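Wolommont Home Help > Kitchens > Countertops & Surfaces

Dull rings on a quartz counter that won't come off

Xuân Phan
Posted 30 April 2023

We moved into a place in December with white quartz counters, the speckled kind, and I was told by everyone including the man who sold us the house that you cannot hurt quartz. Well, I have hurt it. There are three dull rings next to the stove, each the size of the bottom of a saucepan, and you only see them when the light comes in low from the side. My mother-in-law sees them from the driveway.

Things I have tried: dish soap, baking soda paste, white vinegar, a melamine sponge, a different dish soap. The baking soda may have made one of them slightly bigger. I can't feel anything with a fingernail, so I don't think it's a buildup, but I also thought you couldn't hurt quartz.

A local outfit quoted me $259 to come out and "assess," with the actual repair on top of that. Before I pay somebody to look at my counter and nod, is there anything left to try? And is it heat, or did I do it with the cleaning?

Trinh Đinh

Put the baking soda down. Also the sponge. Melamine is very fine sandpaper with good publicity, and on a polished counter all it does is take the shine off in the shape of your enthusiasm.

Quartz counters are ground stone held together with resin. The stone part can take a beating. The resin is a kind of plastic and behaves like one, so a pan straight off the burner can scorch it, and strong cleaners (oven cleaner, drain opener, paint stripper) can etch it. Either way you lose polish and get a dull patch. If yours are saucepan-shaped and next to the stove, I know where my money is.

Before giving up, do this once, in this order:

Wash the area with warm water and a drop of plain dish soap. Rinse it twice. Half the "damage" I have seen in kitchens was soap film from people trying to wash off soap film.

Dry it completely with a microfiber cloth and leave it alone for an hour.

Wipe one ring with 70 percent rubbing alcohol on a soft white cloth, with the stove off and a window open. Rinse and dry again. Alcohol lifts grease and old polish residue that soap slides right over.

Now check it properly. Turn off the overhead lights, get your eyes down near the level of the counter and hold a flashlight at the far side. A residue will look smeary and will have changed at least a little. If the edge is crisp and nothing has moved, the surface itself is dull and no bottle is going to fix it.

For comparison, polished quartz gives you lights back as small hard points, not a haze: 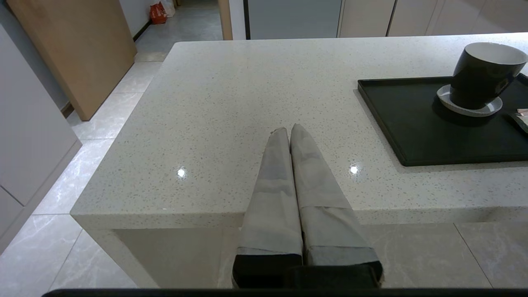

White speckled quartz, polished, black tray to the right.

If you do end up with a dull patch for real, a stone refinisher can sometimes bring it up with diamond pads. Sometimes. Resin that has turned yellow or brown is cooked all the way in and the repair is a new piece of counter. Ask them on the phone whether the $259 comes off the bill if you go ahead. Mine did, but only after I asked in a certain tone.

And look up the warranty before anyone touches it with a machine. Most of them leave out heat damage, but if yours doesn't, a home repair is a nice way to cancel it.

Nghĩa Châu

Agree on the alcohol. I had the same rings for a year and two of them wiped off, they were from the rubber feet on my toaster oven. Third one is still there. It lives under the fruit bowl now.

Vinh Sầm

Car wax. My cousin does it on everything. Or Fisau stone spray, $35, smells like a dentist's office but it does make it shiny. Wears off in a couple weeks and then you spray it again. I wouldn't use either one where you roll out dough.

Also buy a trivet??

Filed under: countertops, quartz, stains, heat marks

We use cookies to remember your settings and count visits. By continuing to browse you accept our cookie policy. OK | Manage choices

Contact us | House rules | © Wolommont Home Help | Back to top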